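How to Free a Stuck Twist Cap

A cap with a ridged rim is made to be turned by hand, but dried product in the threads can lock it in place. Try these steps before you reach for pliers, which chew up the ridges and leave you with less to hold.

What you need
A dry dish towel
A wide rubber band
A bowl of warm tap water
An old toothbrush

1. Wipe the cap and your hands dry. Soap or lotion on the rim is often the whole problem.

2. Stretch the rubber band around the ridges. Lay it flat, with no twists.

3. Hold the body still with one hand. Grip the cap on two opposite sides with the other and turn counterclockwise. Keep the pressure even. Squeezing too hard pushes a thin cap out of round and makes it bind.
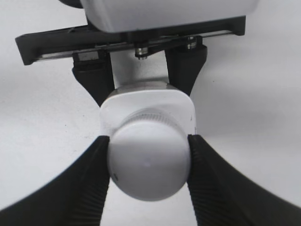

4. If it won't move, turn it slightly clockwise first, then back. A small shift the wrong way can crack the dried ring inside.

5. Still stuck? Set the cap end in the warm water for 20 minutes. Don't use boiling water on plastic. Dry everything and go back to step 2.

6. Once the cap is off, scrub both sets of threads with the toothbrush, rinse, and let them air dry.

When you put the cap back on, stop as soon as it feels snug. Kirsten MacPherson wrote in to say she wipes the threads on her Bollbridge bottles every time she refills them, and I've started doing the same with mine.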